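I stayed up far too late finishing The Salt Road to Tredholm, and I have been wandering the house all morning still half inside it. It had been sitting on my nightstand since April, under a stack of other things I kept telling myself I would get to first.

The story follows Koko, a girl of 12 who keeps the lamps in a harbor town called Grokcombe. When the supply boat stops coming, she sets off along the coast with a mule, a sack of oats and a letter she has promised not to open. I won't say what is in the letter, but I had to put the book down for a minute when she finally broke the seal!
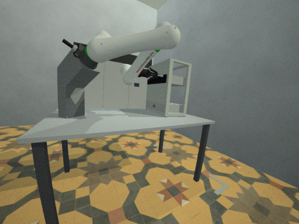 Simulated arm with green accent rings, on its gray pedestal

The first four chapters are slow, and I almost gave up during a long stretch about rope (there is so much rope in this book). Then old Captain Correia turns up on page 127, grumpy and seasick and hiding something, and from there I hardly looked up. Their arguments over the map are my favorite part – you can feel them getting fond of each other while they insist they aren't.

I did wish for more time in Tredholm itself. After all that walking we get one market day and a supper, and I wanted to poke around every alley. The ending leaves a door open, though, so maybe there is a second book on the way.

I'd happily hand this to a patient reader of ten or so, or to any grown-up who likes boats and bad weather. My copy is going to my niece next, once I've reread the storm chapter.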